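## 3. Ordnung auf der Arbeitsfläche

In unserem Projekt „Liditberg“ haben wir untersucht, wie man Gegenstände des Alltags auf einer kleinen Fläche ordnet. Der Anfang war im April. Wir haben drei Gruppen von Sachen gewählt: Essen, Geschirr und Schuhe. Die Gruppen sollen sich nicht berühren, besonders die Schuhe und das Essen.

Für das Essen nahmen wir zwei gedämpfte Brötchen mit Falten, sie liegen in einem runden gelben Dämpfkorb. Der Korb bekommt seinen Platz hinten, und der schwarze Becher steht rechts von ihm. Diese Aufteilung haben wir nach den ersten Versuchen nicht mehr geändert.
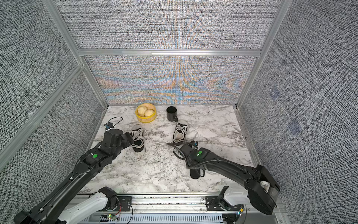
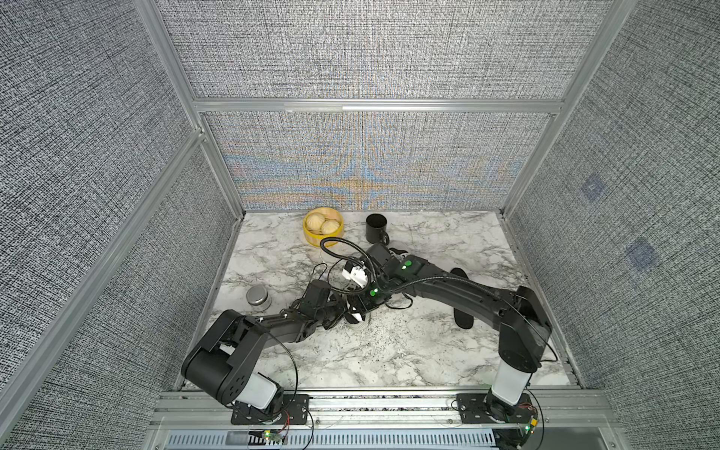 *Abb. 4 und 5: Korb mit zwei Brötchen und schwarzer Becher im hinteren Teil der Fläche. In Abb. 4 liegen davor die Turnschuhe.*

Die Schuhe waren schwieriger als das Geschirr. Sie sind aus schwarzem Segeltuch, und die weißen Schnürsenkel liegen leicht im Weg. Auf dem Boden mit Marmormuster sieht man weiße Senkel auch nicht so gut wie schwarze. Insgesamt haben wir 79 Durchgänge protokolliert, davon waren 51 ohne Fehler. Als Fehler gilt, wenn ein Schuh den Korb oder den Becher berührt.

Die Protokolle führten wir in der Tabelle „Cludex“, sie hat jetzt mehr als 590 Zeilen. Offen ist noch die Frage, ob man die Senkel vor jedem Durchgang in die Schuhe stecken soll. Im nächsten Abschnitt vergleichen wir beide Varianten.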